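Chapter 2
Lines That Lead: Edges, Angles, and the Slant
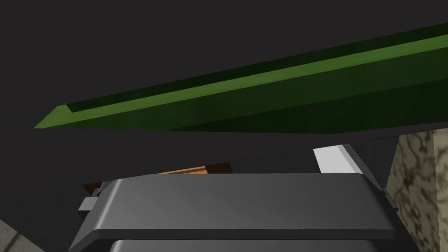

Page last changed: 25 November 2021

Draw a straight line across a sheet of paper, level with the bottom edge, and it seems to rest. Tip that same line up at one end and it starts to go somewhere! Painters, sign makers, quilters, and the people who lay out bus timetables all make use of this, and by the end of the chapter you will be using it too.

A slanted line has an angle, a thickness, and two ends, and each of these can be changed on its own. Let a line grow wider as it goes and the eye often reads the narrow end as far away and the wide end as close. The green bar at the start of this chapter does this, running from a thin point at the left up toward the right across dark gray. Its color also shifts from bright lime to deep forest green, so it looks like a solid thing with a groove in it.

We will begin with letters, which are full of slants once you start looking (try a capital A, then a K, then a W). The first shop sign we study comes from the town of Pamau, where the Lambrakis bakery painted its name on a slope of 60 degrees. It is a wonderfully bold sign and very hard to read. You will redraw it at three gentler angles and decide which one you would hang over your own door.

After that we turn to cloth. The Clullow quilt pattern is built from only two shapes, a square and a long triangle, and yet a finished quilt can look like wind moving over a field. Section 2.3 has the full pattern at the size you need for tracing.

What you will need for this chapter:
A soft pencil and an eraser
A ruler and a protractor
Squared paper
Two colored pencils, one light and one dark

Words to know: diagonal, taper, bevel, contrast, vanishing point

Before you read on

Find a slanted line near where you are sitting. A stair rail will do, or a roof, or the strap of a bag. Sketch it as one line with nothing else around it. Then add a level line under it and see how much steeper the first one looks. Keep both sketches, as we come back to them in the Flarnow bridge project at the end of Section 2.2.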